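**Does recoloring the cups in sim really help a wrist-view policy, or am I just getting lucky?**

Asked by Omolara Chukwu in *Simulation and training*

I've been working through the Zetden cup tasks and I'm hooked. The setup is simple: a tabletop, two cups, a two-finger gripper and one wrist view. My first policy was trained on 585 rendered demos where both cups had the same color, and it did great until I changed the color. Then it fell apart, closing on bare table most of the time.

So I re-rendered the same demos with random cup colors, picked separately for each cup. Same paths, same table, nothing else touched. Success on colors held out of training went from 23 percent to almost 80, and I did a little dance in my kitchen.

My worry is that I only ran 5 seeds and they don't agree very well. Is this a known result? And should I be randomizing the table too? 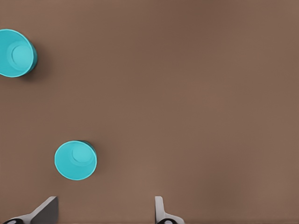
*Last edited Wed 3 February by Omolara Chukwu (fixed the seed count)*

Matching turquoise cups on the brown table, gripper open: that's the kind of view the first policy grew up on. Loss curves for both runs look almost the same, so I can't tell them apart from training alone.

---

**Answer from Joaquim Arruda** (accepted)

Nice experiment! Yes, people see this a lot. With one cup color, "find the blue-green blob" is a perfectly good strategy, and the network will take it. Once color stops being useful it has to lean on rim shape, shading and where the cup sits between the fingers.

A few things I'd try before the table:

- Hold out whole hue ranges for testing. If your test colors sit right next to training colors, the score will flatter you.
- Report every seed on its own line. The Dustbridge write-up in July did this and one bad seed told me more than the average did.
- Keep the number of demos fixed between runs. You did this already – good.

Then do the table as a separate run so you know which change did what.
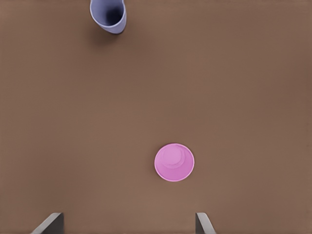 **Do I need to record new demos every time I change the colors?**

Re-render the ones you have. The joint paths don't depend on color, so you can replay them in the simulator and save fresh frames.

---

**Answer from Salvador Godinho**

just use more data. I had 935 demos on the Brurkunitz arm and never had this problem

> **Graça Vilela:** Were your cups all one color though?
>
> **Salvador Godinho:** mostly green I think. would have to check

---

**Answer from Armindo Aguiar**

Adding to Joaquim's list: watch the shadows. When I tried this with the Abreu scenes I changed cup colors but left the light fixed, and my policy got very good at reading the dark patch beside a cup. Move the light and it missed by a finger width. Jitter the light position a bit in the same re-render pass, it costs almost nothing. I'd love to see your per-seed numbers if you post them!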